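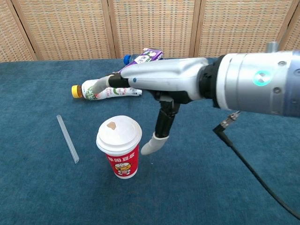

Ticket: Thumb fails to close on upright cup, intermittent
Product: Gurkum hand, right, on Onia arm
Site: Enriquez, bench 2
Priority: Normal
Status: Resolved, monitoring
Opened: March

Fault as reported
During tabletop pick runs the hand reaches the pre-grasp pose, the fingers close and the thumb stays where it is. The arm then lifts with nothing held. No protective stop. The controller logs code 387 (thumb position not reached) and carries on to the next item. Seen with paper cups and with bottles lying flat, so object shape was ruled out early.

Log

09:40 Code 387 present in the log more than once per session. First entry at cycle 2,495. None before that.

10:05 Power cycled hand only. Thumb homed correctly. Fault returned within the hour.

10:50 Ran open/close test with the arm parked. No fault. Repeated with the wrist rotating through its working range. Fault appears near the end of rotation, palm down, and clears when the wrist turns back.

11:15 Suspected the cable under the wrist. Held the cable by hand close to the connector with the arm in reduced speed mode: thumb moves. Released it: thumb stops. Wrist light stays green throughout, so it can't be used as a check for this fault. It reports arm state only.

11:30 Arm powered down and locked off. Connector removed. One pin slightly pushed back, locking collar not fully home. No damage to the cable jacket.

13:20 Pin reseated, collar tightened, cable refitted with a longer loop so that it doesn't pull at full rotation.

14:00 Rotation test repeated at full speed. No fault. Pick runs restarted with the same objects.

16:30 No further code 387.

Safety note
The lift after a failed grasp is a separate problem. A full cup held by the fingers alone could be tipped or thrown. Sinico task script changed to stop and wait for reset on code 387. Do not revert this when the script is next updated.

Outstanding
Replacement cable on order. Check collar at the start of each shift until fitted. Reopen this ticket if the code comes back, and attach the controller log with wrist angle included.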